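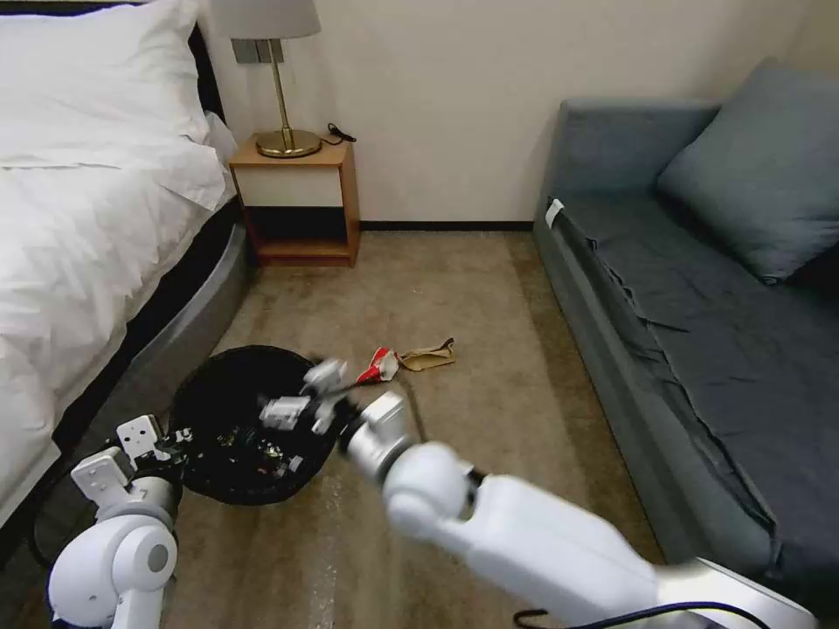

Ticket opened by Fengying Fu, front office, Mirnidura guest rooms, Radville site. Category: Wi-Fi. Guests on the second floor report that the wireless network drops for a minute or two and then comes back, mostly after 9 p.m. Phones stay associated but pages stop loading. Two guests said it is worst when they are in bed. In the standard room the nightstand stands against the back wall, with a gray plate with two square modules on the wall just behind the lampshade, and I first took the complaint for a charging problem. It is not. Laptops on the desk side show the same drop at the same time. First floor is fine. Please advise.

Update, Kaiwen Tan, 10:20 a.m.
Assigned to me. Logged in to the controller remotely. All second-floor access points are up, no reboots in the last 50 days. Signal is good in every room on that floor. Changed the channel plan from auto to fixed as a first step. Will check the log tomorrow.

Update, Kaiwen Tan, 8:05 a.m.
No change. Three drops between 9:10 and 11:40 p.m. The access points did not lose contact with the controller during any of them, so radio is probably not the cause. During the second drop, a ping from the access point to the gateway failed for 109 seconds. A ping to the switch on the same floor did not fail. The fault is between the floor switch and the gateway.

Update, Shaohua Lu, 1:30 p.m.
On site. Floor switch uplink is running at 100 Mbps. It should be 1000. The counter on that port shows a high number of CRC errors. Swapped the patch cable at the switch end. Link came up at 1000 and held for nearly an hour, then fell back to 100. Swapped the cable at the basement end as well, same result. Moved the uplink to a spare port on the switch, same result. Both patch cables and the switch port are ruled out.

Update, Kaiwen Tan, 1:55 p.m.
The evening pattern fits load. When the guests start streaming, the uplink fills and the link renegotiates. Shaohua, can you test the riser cable itself?

Update, Shaohua Lu, 3:40 p.m.
Tested. Pair 4-5 reads open at times and good at others. Moving the cable at the first-floor landing changes the reading. There is a tight bend behind the trunking cover, and the jacket is crushed against the bracket. The Ellstead drawing shows a second cable in the same riser, marked spare. Found it coiled and unterminated at both ends.

Update, Shaohua Lu, 5:15 p.m.
Terminated the spare and moved the uplink to it. Passes on all pairs. Link is at 1000, no CRC errors after a 30-minute transfer. Old cable is labeled FAULTY and left in place. The drawing needs to be corrected – Wayne Wong has the master copy.

Update, Kaiwen Tan, 8:10 a.m.
No drops overnight. Counters still at zero. Channel plan set back to auto. Leaving the ticket open for one more night.

Update, Fengying Fu, 9:45 a.m.
No complaints last night either. OK to close from our side.

Status: Resolved. Cause: damaged riser cable. Drawing correction moved to a separate ticket, owner Wayne Wong.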